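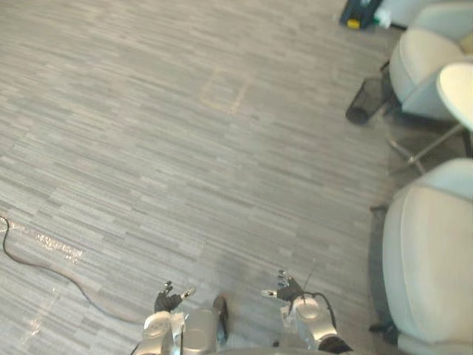
Hureron two-arm build: progress report no. 3
To: Noreen Noonan, Mac Suibhne small projects fund
Period: January to 29/05/2021
Status: mechanical work complete, floor trials under way, pickup software behind plan

1. Position against the plan

Both arms are mounted and powered. The body covers went on after the second wiring check and have been off once since then, to reroute the encoder leads on the right side. Each arm now carries its final gripper, with black fingers and metal tips. The spring-steel fingers described in the last report were dropped. They bent under side load and did not return to the same closed position.

The head camera is fixed at its working angle. It looks down and slightly ahead, so that both grippers stay in view at the bottom of the image when the arms are held low. The earlier, flatter angle gave a better view of the far side of the room but lost the fingertips during the last part of a reach, where the position error matters most.

The first deliverable (both arms moving under one controller) is met. The second (pick up a light object from the floor and set it upright) is partly met. The third (do so without an operator at the stop button) has not been started.

2. Floor trials

Trials moved from the bench to the workshop's meeting room at the start of the period. The floor there is gray carpet with short horizontal streaks in several shades. Part of a rectangle is marked on it in pale yellow tape. The tape is worn and only partly visible, and the software can't use it as a reference in that condition. It will be relaid in a wider, darker tape before the next set of runs.

The main test object is a black mesh wastebasket laid on its side. It was chosen for its low weight and because the rim suits the finger opening. The chairs are left along the right side of the working area as fixed obstacles. They are light gray, and the upper one has a white tablet arm. The planner treats each chair as a solid block, including the gap under the seat. This is wasteful of space, but it keeps the right arm away from the legs.

To date 534 reach attempts have been logged. The log records joint positions, motor current and the operator's stop, if any. Results by object and by arm are in the attached sheet.

3. Problems found

Carpet pattern. The streaks confuse the depth estimate when the light is uneven. The upper and middle parts of the floor read brighter than the strip beside the chairs, and the error changes sign between the two. A fixed exposure setting reduced this. It did not remove it.

Pale marks. Whitish patches on the carpet, toward the left of the working area, were detected as objects in early runs. A minimum height rule now rejects them. The same rule also rejects thin cable, so cable has to be handled separately.

Cables. A long black cable still runs loose across the floor in front of the left arm. A thinner one loops out from behind the right arm and limits how far that joint can be turned before the slack is used up. Both need proper routing. A sleeve and clips from Hemano are on order for the right arm. The floor cable will go overhead.

Gripper closing force. The left gripper closes harder than the right at the same command. The cause is the drive board, as swapping the two boards moved the fault to the other side. A replacement has been requested from Burano under warranty.

4. Spending

The fingers and the camera bracket were made in the workshop from stock material. The only purchases this period were the tape, the cable parts and 5 spare fuses. No transfer between budget lines is requested. The item for a second computer remains unspent and may not be needed.

5. Work for the next period

Relay the floor tape and measure its corners from the base.
Route both cables and repeat the joint limit test on the right arm.
Fit the replacement drive board and match the closing force of the two grippers.
Repeat the wastebasket runs with the blinds closed and with them open.
Write the stop logic needed for the third deliverable. A draft will be sent to you for comment before any run is made with it.

6. Decision requested

We ask that the due date for the third deliverable be moved back by 2 months. The first two dates stay as agreed.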